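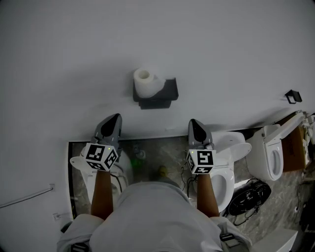 Three in a row, and a roll within reach.

My brother-in-law rang me at half past seven in the morning to ask if I fancied playing in goal for Jindasel. I'm 41. I hadn't kept goal since school, and I wasn't much good then (I once let one in while doing up my glove). But their keeper had done his wrist, the reserve was at a wedding, and I own a pair of shin pads, so apparently that was that.

If you don't know the lower end of the Grurkar League, you've missed a treat. Jindasel were eighth out of ten going into April, two points ahead of Chien, and Chien were who we were playing. The ground holds 4000 on paper, from the days when the mill had a team. We got 400, which everyone kept telling me was a brilliant gate, and I really wished they'd stop.

Mehwish Bangash manages the side. She used to be a centre half with Farkano and still talks like one, all short words and pointing. Her team talk lasted less time than it takes to boil an egg. Stay big, she told me, don't come for crosses, and if in doubt kick it at the allotments.

I came for the first cross. Of course I did! I got nowhere near it, their number nine headed it against the post, and our left back hoofed it clear while giving me a look I can still feel in my knees. After that I stayed on my line and shouted "away" a lot, which seemed to go down well.

We scored just before the break, a scruffy one off somebody's hip from a corner. Half time was orange squash and a lot of swearing about the number nine. He got his goal in the end - a proper finish, low to my left, and I don't think a real keeper gets there either, though my brother-in-law disagrees.

Then with 8 minutes left they had a free kick on the edge of the box. I'd love to tell you I read it. I moved the wrong way, slipped, and it hit me on the shin and looped over the bar. The whole bank behind the goal went mad. A man I'd never met called me "big lad" and meant it.

One each, then, and still two points clear of Chien. The wrist is out of plaster next week so I'm back to standing by the rail with a pie, but Mehwish has asked if I'll come along to training, just to make up the numbers. I've ordered some gloves.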